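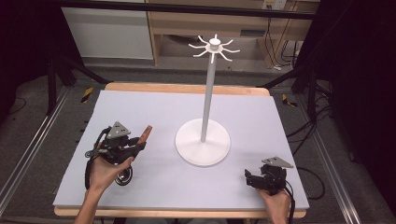 4. First recording with the two hand grippers

1. Put the mug tree near the middle of the board. Leave all arms empty.
2. Start the Ralteck logger and wait 20 seconds.
3. Take one gripper in each hand, marker plate up. Close and open each jaw slowly, 5 times.
4. Move both tips towards the tree and stop before they touch.

Note: if the logger loses a marker, tilt the plate back to the camera – do not restart.

Caution: keep the cables away from your feet. At the Stomutgate workshop we pulled out one plug like this.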